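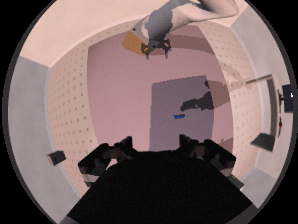
Shadows on a work surface come from one strong light placed on the wrong side of the job. A single ceiling fixture sits behind most people standing at a counter or bench, so the head and shoulders block it and the hands work in the dark. Small parts suffer first. The blue block on the pink surface has a dark, irregular shadow just above it and to the right, and a screw or a grain of rice dropped into a patch like that is hard to find again. Moving the light is cheaper than buying a brighter one.

Find the shadow first

Turn on only the lights you normally work by. Stand where you normally stand and hold a pencil upright, point down, on the surface. Note which way the shadow falls and how dark it is. Repeat at the left end, the middle and the right end of the counter. Do this after dark, or with the blinds closed.

If the shadow points toward the wall, the light is behind you. If it points toward you, the light is in front and probably fine, unless it shines in your eyes.

Where to put the lamp

For right-handed work, set the main lamp to the front left. For left-handed work, front right. Under cabinets, mount the strip near the front edge of the cabinet, behind the lip. A strip pushed back against the wall lights the backsplash and leaves the cutting area dim.

Two weaker lamps set apart give softer shadows than one strong lamp. Keep them at least as far apart as the width of your shoulders. Clamp lamps work well on a bench because they can be moved for drilling, then moved back.

Choosing bulbs

Compare lumens, not watts. A bulb in the range of 1,000 lumens is enough for a single task lamp on a short bench. The strip over my own kitchen counter, a Lappalainen, is marked 807 lumens and is adequate for chopping and reading labels. The old shop light in the garage is marked 3,067 lumens and needs a diffuser at close range.

Use the same color temperature in every fixture over one surface. Mixed bulbs make stains and paint difficult to match. Frosted covers cut glare on stone, glass and polished steel.

Surface color

A matte surface in a middle tone is easiest on the eyes. White laminate reflects the lamp. Black hides dark screws, drill bits and peppercorns. For sorting small parts, lay down a mat that contrasts with them:

Steel parts: dull green or tan
Brass parts: dark blue
Black plastic parts: light gray
Seeds and beans: whatever they are not

A rubber drawer liner cut to size does the job and keeps round parts from rolling. Tape the corners if it curls.

Cleaning

Grease on a kitchen fixture dims it slowly enough to go unnoticed. Switch off, let the bulb cool for 10 minutes, and wipe the cover with a damp cloth and a drop of dish soap. Dry it before switching on. In the shop, brush off sawdust first. Wiping dry dust scratches acrylic covers.

Anneli Hämäläinen wrote in to recommend doing the covers in September, before the evenings get dark. I have moved mine to the same month.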